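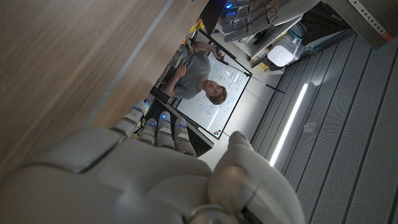

Why does marker wipe off a whiteboard?

My niece asked me this one on a Tuesday, right before dinner, and I said "because it's slippery" and hoped that would be enough. It was not enough! She wanted to know why the same marker doesn't wipe off her sweater, or the kitchen wall, or the dog. So I went and did some reading, and now I get to tell you all about it.

Look for the whiteboard behind the man in the gray T-shirt, the white part with the thin black edge. You probably have one a lot like it in your classroom. I bet you've wiped one clean a hundred times without thinking about it (I sure have).

First, the board

Put your finger on a sheet of paper and it feels pretty smooth, right? But paper is a big tangle of tiny plant fibers, all squashed flat, with little gaps in between. When you write on it, the ink sinks down into the gaps and dries there. Good luck getting it out again.

A whiteboard has a hard, shiny skin on top. On some boards the skin is a kind of plastic. On others it's a layer of glass baked onto a sheet of steel, and those are the ones magnets stick to. Either way there are hardly any gaps, so the ink has to sit on top like a puddle on a plate.

Now, the ink

Dry-erase ink has a few things mixed up in it. There's the color, which is made of teeny specks of powder. There's a liquid that carries the color out of the pen, and it's often a kind of alcohol, which dries up into the air super fast. That's a lot of the smell you notice when you pull the cap off! (Please don't sniff it on purpose.)

And then there's my favorite part, the slippery stuff. It's a bit like oil. When the liquid dries up, the slippery stuff stays behind and keeps the color from grabbing the board. So what you're looking at when you see a word on a whiteboard is really a thin dry skin of color, barely hanging on. One swipe with an eraser and it crumbles off into dust. Check the tray under your classroom board sometime and you'll find a whole pile of old spelling words in there.

So what about the sweater?

A sweater is all gaps! The ink runs down in between the threads before it dries, and the slippery stuff can't help much down there. Same with a wall that's been painted with flat, dull paint. My friend Ilango has a purple dot on his living room wall that has been there through two birthdays.

What about a wooden table?

There's probably one of those in the picture too, a brown panel with streaky lines running along it. Those streaks are called grain. In real wood, grain comes from the way the tree grew, and bare wood is full of tiny tubes that used to carry water up from the roots. Ink loves tiny tubes. If a table has a shiny coat over the top, you have a better chance of wiping a mark away, but I wouldn't go testing that one at home. Ask me how I know.

Oops, I used the wrong marker

Everybody does this once. Permanent marker has no slippery stuff, and it has a sticky ingredient that glues the color down. Rub it with a dry eraser and it just sits there looking at you.

But there's a trick, and it works a lot of the time. Scribble right over the permanent marker with a dry-erase one. Cover it all up, then wipe it while it's still a little wet. The fresh liquid loosens up the old ink, and they come off together. I think this is the closest thing to magic in the whole school supply closet.

Try it with a grown-up

You'll need a dry-erase marker, a china plate and a scrap of paper you don't care about. Draw a small star on each one. Wait 15 seconds, then rub both with a dry tissue. What happens on the plate? What happens on the paper? Then draw one more star on the plate and leave it until tomorrow before you rub it. Is it harder to get off, or just the same?

Wash the plate really well with soap when you're done, and put the cap back on the marker until it clicks.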